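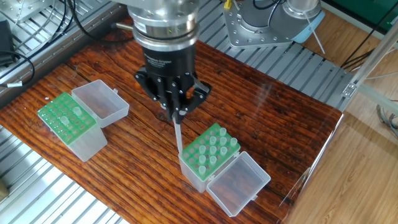 What does the new release of Istero change for someone building a mobile app? Build times, mostly. The compiler now keeps its cache between branches, so switching from one feature to another no longer starts a full rebuild.

The lead developer at Fasent, the firm behind the tool, said the work began in December, after a customer sent in a project with 500 modules. "A one-line edit took 15 minutes to reach the emulator," she said. "With the shared cache it takes 2. Most of what is left is packaging."

The cache is stored by Dursun, a background service installed with the editor. It can be moved to another disk or switched off in the settings file. "Switch it off on build servers that wipe themselves after each run," she said. "It only costs you disk writes there."

Older plug-ins are a weaker point. Those written for version 9 will load, but any that call the old layout parser must be recompiled. The Stestari debugger is one of them, and its update is still in testing. "We kept the old parser for one more release, behind a flag," she said. "It will be removed in the next one."

The release can be downloaded from 8 May 2019. Existing licences carry over.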